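Search products
Search
Darnutley bench trays, parts racks, slatted tops

4 min read

Gakix parts tray and rack, light gray, for PC teardown and rebuild benches

Short version first. Molded tray, slots and raised holders, sits next to the tower while you work. Drives stand up on end. Boards slot in on edge. You stop stacking things on top of the power supply. That's the product.

Updated February 28, 2019. New price on the tray and rack set, old listing is gone, please don't order from the old PDF.

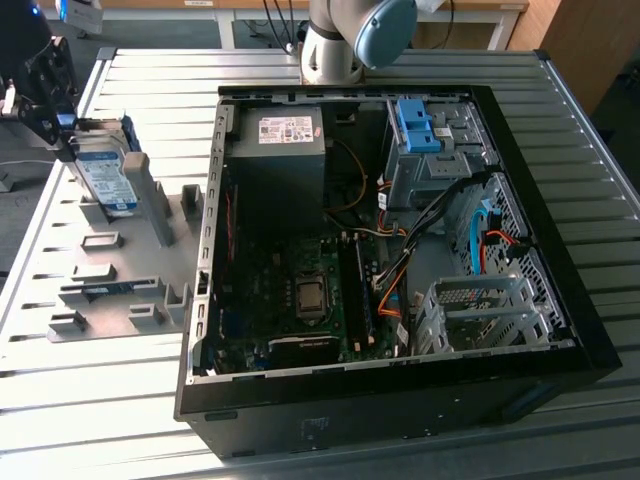
Mackenzie MacPherson

We get the same call every week. Somebody has a pile of old towers, one table, and nowhere to put the drive once it's out of the cage. So it goes on top of the case. Or on the floor. Then it's a dead drive and a long afternoon.

The Gakix tray has upright holders for 3.5-inch drives. Label faces out so you can read it without picking it up. Sounds like nothing. Do a row of office machines in one day and you'll want it.

Fits: any bench you can lay a tower down on. Keep the tray on the left if you're right handed, the drive comes out with the right hand and crosses over anyway, dont ask me why it feels better. Lefties say the same thing in reverse.

What goes in it
- 3.5-inch hard drives, standing
- boards in carriers, on edge, in the rack section
- small stuff, screws etc, NOT in the open slots, they roll. Get the lidded cup, sold separate

What doesn't
- power supplies. Too heavy and the wrong shape
- big tower coolers
- your coffee

Material is a light gray plastic, matte. We went with gray after the black sample lost every black screw we put near it. Wipes down with a damp cloth. No solvents please, it will haze, and we won't replace a hazed one, sorry.

Table. People ask, so: we like a slatted metal top, silver-gray, the kind Bedcombe sells. Dust drops into the gaps and you're not chasing it around with a brush. Downside, so do screws. Put a sheet under the table or work over a mat. If you already have a flat wood bench keep it, the tray doesn't care.

Working order we use with it, take it or leave it:

Side panel off, tower down flat, open side up. Data cable off the drive, then power. Drive out of the cage and straight into an upright holder. Not down on the table "for a second". Then loose wiring over to one side so you can see the board. Optical drive can stay put unless you're scrapping it. Memory next if it's being swapped. CPU last, or never, most jobs don't need it.

Put it back together the other way round. Check the memory latches. Everybody forgets the memory latches.

On the rack section. Slots take a board in a carrier, standing on its edge, label sticker up top where you can get at it. There are tabs and notches along the plastic, and a small gray latch on the rack. Don't force a board past the tabs. If it won't go, it's crooked. Pull it back, square it up, try again. Hold by the carrier, keep fingers off the gold pins. I know you know. The new guy doesn't.

Bare boards with no carrier, you can do it but it's a loose fit and I wouldn't leave one in there overnight.

Light. Get a good white light overhead, wide one. The pins throw glare at some angles so shift the rack a bit if you're reading sticker labels.

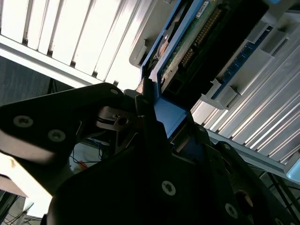
Mirjam Gisler wrote in to say the rack section is what sold her, and that she'd pay for a longer one with nothing but board slots. She also wants the slots numbered. Fair. Numbers are going on the next mold, April if the shop keeps its word. Longer rack is a maybe.

Ordering

Part number 213 for the tray and rack set. Ships in 2 boxes, they don't always land the same day, so wait before you email us that half is missing. Please. Bulk crates for schools and refurb shops go through Kowalchuk, same part number, their freight.

First run was 2700 sets and it's nearly gone. Next run is 3000, same color.

Returns fine if it's not hazed, cracked or drilled. Yes people drill them. If you want it bolted down use the clamp strips instead, they grip the slats from underneath and come off with one screw.

Static. The tray is not an anti-static product. We've never said it was. Use your strap, clip it where you always clip it. There's a treated version on the list of things to do, no date.

Questions to the bench desk, email's quicker than the phone.

Comments

towerpile
Had mine since the first batch. Drive holders are good, snug. Lost one clamp strip screw through the slats on day one lol. Would buy again

Dell_basement
Do laptop drives stand up in these or do they flop over? Listing only says 3.5

Mackenzie MacPherson
They flop. Adapter sleeve is on the accessories page, comes in a pack.

refurb_annie
Used it for a whole classroom set of desktops over break. Only gripe is the lid on the screw cup, too tight, I ended up flinging screws across the room opening it. Tray itself no complaints. Second the numbered slots, I've been using masking tape and a marker

towerpile
masking tape gang here too

benchrat
When is the longer rack coming, need it before summer teardown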